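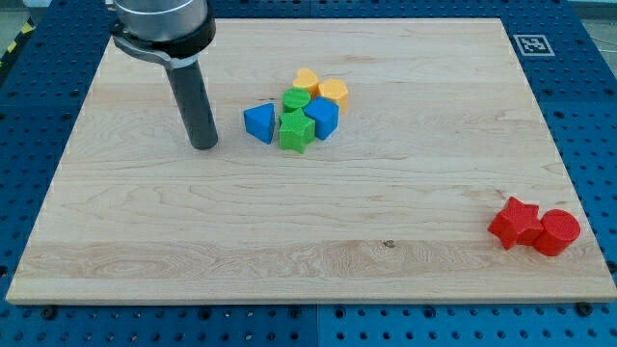
Masetti shape blocks go on sale in October, and I can't wait for you to get your hands on them

MELTOV, Sep 10, 2021 - I run Masetti, a very small toy workshop in Meltov, and I'm delighted (okay, giddy) to announce our first boxed set of shape blocks. It's called Casavstead, after the street where I grew up, and it goes on sale in October through our own website and at the Mabuza toy store downtown.

Each box has six chunky little blocks in it. There's a heart, a star, a cube, a cylinder, a triangle and a many-sided one that my kids call "the nut" no matter how often I tell them it has a proper name. The colors are yellow, green and blue, with the nut a bit warmer and more orange than the heart. I went back and forth on red for most of the spring and finally left it out, and I'm happy I did!

We print every block ourselves and we don't sand or paint them afterward. You can feel the texture right away, a fine, slightly bumpy finish that gives small fingers something to hold on to. I've had people tell me we ought to polish it off. I tried that on a batch last winter and they came out slippery and kind of dull, and the kids who were testing them went straight back to the rough ones, so rough it is.

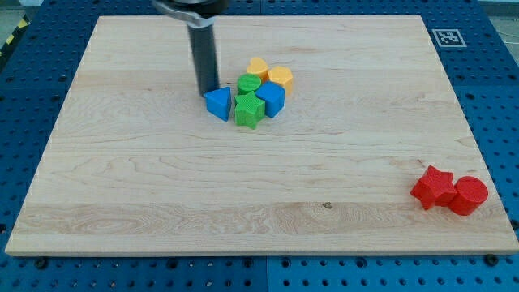 The six Casavstead blocks bunched together on a pale wooden board, with the green star at the front and the yellow heart at the back.

A word about boards, since I get asked about them more than the blocks! I really do recommend playing on wood. A big flat board on the floor or the kitchen table gives the shapes their own place to live, and it makes cleanup so much easier when somebody small has decided that the game is over. Pale wood is my favorite for this. The colors pop, and you get all those nice grain lines running across, which my youngest uses as roads. Any large cutting board you have at home will do fine. The board isn't part of the box, and please don't let anybody at the store tell you that you need a special one.

As for what to do with the blocks, I've kept the printed instructions to one small card. Push all six together as tightly as they'll go. Take one away while your kid's eyes are shut and ask which is missing (the cube is the hard one at our house, I have no idea why). Stand them in a row from roundest to pointiest and argue about where the heart belongs. Lay a sheet of paper down and trace around them. We had a long afternoon of that last one and I still have pencil on the tablecloth.

The first run is 200 sets. One is staying on my shelf, so 199 are for sale, and I'd love for plenty of them to end up close to home. Mabuza will hold a share of the run for walk-in customers, and the rest will go up on our site the same morning. I know this is tiny next to what the big toy companies do. We've printed 4,000 blocks in the shop since we opened, counting the test pieces, the wonky stars and a long line of hearts with one lobe fatter than the other, and I feel like I've met every one of them personally.

We're also planning an open play table at Mabuza for the launch, with boards set out and lots of loose blocks to mix up and sort. It's free, there's no sign-up, and grown-ups are welcome to sit down too. The store will post the day and the hours in its window as soon as we've settled them.

Lost a block under the couch? We'll sell single replacements in all six shapes, up to 2 per order while we get a feel for how many we need to keep on hand. Just tell us which shape. You don't have to mention the color, as each shape comes in only one.

About Masetti
Masetti makes small printed toys for young kids in a rented workshop in Meltov. Casavstead is our first boxed set. Before that we sold loose blocks at weekend markets, and we still do when the weather's decent.

Press and store inquiries
Reporters, bloggers and store owners can reach me through the contact form on the Masetti website. I answer it myself, usually in the evening. Sample blocks can be borrowed for photos or reviews, and I'd just ask that you send them back when you're done.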